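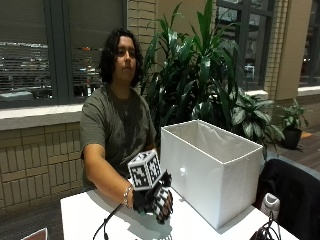

Grindier build, July report to Asadi. Spent so far: $3,195, mostly motors and the second controller board. Arm is up on its stand in the Staketti shop and homes fine. Glove side is going ok, tag cube on the back of the hand reads well under the evening lights, cables still run across the tabletop and I want them up the forearm insted. Logged 55 reaches to the storage box.

Still open: wrist joint slips under load. Two replacement belts on order from Grakach, no ship date yet.

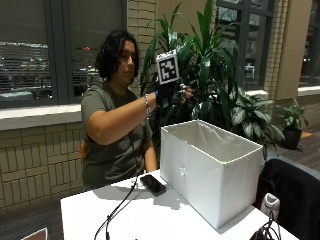

Once the belts are in, plan is to replay the reaches on the arm at half speed, then full. Need two more weeks of bench time, same budget line. Parts list and reciepts to follow.

Mahnaz Mousavi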